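Workshop notebook, room-turnover trial
Fri 2 October – entry by Mahnaz Nikzad

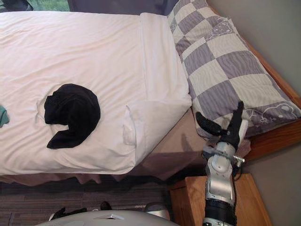

Does the machine take a housekeeper off the floor?
On current numbers it takes the bed work off one person for part of a shift, and gives that person checking and restocking in its place. Headcount at the Deden guesthouse has not changed and the trial agreement says it will not change before the review in February.

Notes below are for me and for whoever has the bench next week. Schedule first, then handling, then what the floor staff told me.

Schedule
Old pattern: one housekeeper per room, start to finish, 35 minutes allowed on the sheet. Strip, make, bathroom, floor, restock, door closed. New pattern: housekeeper opens the room, clears loose items, does the bathroom while the robot works at the bed, then inspects and signs. The allowance on the sheet is still 35. I asked the Deden office to leave it alone until we have real times, and they agreed, but the shift lead at the Urkow annex had already written 20 on her own board. Wiped off after a phone call. Must put this in writing to both sites.

Timing log for the morning is in the shared folder. Two entries have no end time because the tablet went to sleep and the session was not resumed. Do not average over them. Drop them.

Handling
Pillows: grasp near a corner, lift, settle. The squared approach we used on the bench with the Hájek test pillows does not carry over well to anything with a soft fill. The fingers close on cover fabric and the fill stays behind. Opening wider before the approach helps. Closing force is set to level 4 and I would not go higher, the seams on older cases will not take it.

Clothing on the bed: this is where people and machine still get in each other's way. A black garment bunched up on a white cover is an easy case for segmentation. The contrast is high and the outline closes. White on white is the hard case and we have no fix for it yet. In either case the planner is allowed to pick up a garment and put it on a chair, and is not allowed to fold it or put it in a drawer. That rule came from the housekeepers and I agree with it. Guests' clothes get moved once, to one known place.

Small cloths near the edge of the cover are a separate class in the label set now. Before, they were being merged with the bedding and went out with the laundry, and the laundry sent them back unmarked. Jerkel (laundry contractor) would like a bag per room. That adds a step for the housekeeper and none for us, so it is not our decision to make.

Printed pillowcases: the classifier splits a checkered case into several objects when the lighting is uneven. Seen on the bench, logged as open. Curtain position matters more than I expected. Half-drawn is worse than either open or closed. Suggest the housekeeper's opening step include the curtains, if they accept it.

Nightstand clearance: arm path over the nightstand is permitted only when the top has been confirmed clear by a person. The confirmation is one press on the tablet. Complaint from the floor is that the press comes too early in the sequence, before they have finished checking the drawers, so they press it to make the prompt go away. That is a fault in our sequence. Move it to after the drawer check.

Staff
Sat with the morning crew over their break. Points as I wrote them down:
– Bending at the bed is the part they were glad to lose. Backs and wrists.
– Waiting is the part they dislike. The bathroom is finished before the bed, and then they stand in the doorway with nothing to sign.
– They want to be able to stop the machine from the corridor. Currently the stop is on the unit and on the tablet. A fixed button by the door was suggested.
– Inspection is being treated as free time on the sheet. It is not. A bad corner has to be found and redone, and the name on the sheet is theirs.
– Training was done in one afternoon and mostly covered charging. They asked for a second session on what to do when a grasp fails halfway.

The fourth point is the one I would take to the office. The sheet has a line for cleaning and no line for checking. If the work moves and the form stays the same, the checking will be done in unpaid minutes at the end of the shift. I have drafted a revised sheet with its own line and a space for redo. Copy pinned above the bench, comments in pencil please.

The two most experienced housekeepers are now being called over to settle faults in other people's rooms. They have become the support desk and there is no grade for it at Deden. Raised, no answer yet.

To do
Move the nightstand prompt.
Write to both sites about the allowance.
Price a wired stop for the corridor side – ask Hájek whether theirs can be fitted without drilling the frame.
Collect 42 more white-on-white samples before retraining.
Session two for the floor staff, date from the office.
Spare finger pads are in the left drawer, the order for more has not gone out.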